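Protokoll Sitzung Fachbereichsrat, 3.4.23

Beginn mit Verspätung, Raum war doppelt belegt. Leitung: Albers. Protokoll: wechselnd, diesmal Bakos bis TOP 2, danach Albers selbst.

TOP 1 Protokoll der letzten Sitzung
Genehmigt, eine Enthaltung. Korrektur auf S. 2: "Tagungsgebühr" statt "Tagungsbeitrag".

TOP 2 Studierendentagung im November
Stand der Dinge: 148 Anmeldungen, davon der größere Teil von auswärts. Obergrenze laut Brandschutz für die Aula 225, also noch Luft. Einreichungsfrist für Vorträge und Poster bleibt wie beschlossen, keine Verlängerung.
Eröffnungsvortrag noch offen. Zwei Absagen, eine Anfrage läuft. Falls bis zur nächsten Sitzung nichts kommt, macht es jemand aus dem Haus.
Catering: Angebote von Pralis und Zivano liegen vor. Pralis teurer, dafür mit Geschirr und Abbau. Zivano müsste man alles selber wegräumen. Tendenz Pralis, Albers fragt nochmal wegen Rabatt nach.
Sektionen werden auf sechs begrenzt, letztes Jahr war das Programm zu zerfasert. Die Sektion "Lehre und Praxis" wird mit "Berufsfelder" zusammengelegt, Titel offen.
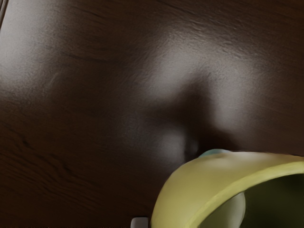
Bakos wandte ein, die Zusammenlegung sei mit den Studierenden nicht abgesprochen, die "Berufsfelder" hätten sie voriges Jahr komplett allein organisiert und man könne ihnen das nicht einfach wegnehmen. Sie wolle wenigstens, dass die Moderation bei ihnen bleibt. Längere Diskussion. Ergebnis: Zusammenlegung ja, Moderation studentisch, Titel schlagen die Studierenden vor. Einstimmig.

TOP 3 Reisekosten für auswärtige Tagungen
Im Topf noch 3963 Euro. Reicht nach jetzigem Stand nicht für alle Anträge. Vorschlag Albers: erst die mit angenommenem Vortrag, dann Poster, dann reine Teilnahme. Gegenrede, dass Erstsemester so nie zum Zug kommen. Kompromiss: ein Platz wird freigehalten und verlost.
Belege bitte im Original und innerhalb der Frist, es sind wieder welche nur als Handyfoto gekommen. Die Verwaltung nimmt das nicht mehr an. Bahn zweite Klasse, Taxi nur mit Begründnug.
Abstimmung: angenommen bei zwei Gegenstimmen.

TOP 4 Posterpreis
Stiftung Nasr zahlt wieder, Höhe wie gehabt. Jury muss neu besetzt werden, zwei Mitglieder scheiden aus. Vorschläge per Mail an Bakos. Wer selbst ein Poster betreut, kann nicht in die Jury. Bewertungsbogen vom letzten Mal war zu lang, wird auf eine Seite gekürzt.

TOP 5 Anmeldesoftware
Umstieg auf Trumby läuft, aber schleppend. Bestätigungsmails landen bei vielen im Spam, Umlaute in den Namensschildern kaputt. Bis das behoben ist, Liste parallel von Hand führen. Zugangsdaten bei Albers, bitte nicht mehr am Schwarzen Bret aushängen.
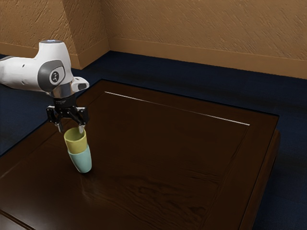

TOP 6 Verschiedenes
Schlüssel für Seminarraum im Erdgeschoss fehlt weiterhin.
Aushang der Sprechzeiten ist veraltet, Bakos tauscht aus.
Jahresbericht: Textbeiträge der Arbeitsgruppen fehlen noch zum Teil, Erinnerung geht raus.
Nächster Termin wird per Umfrage gesucht.

gez. Carola Albers, Boglárka Bakos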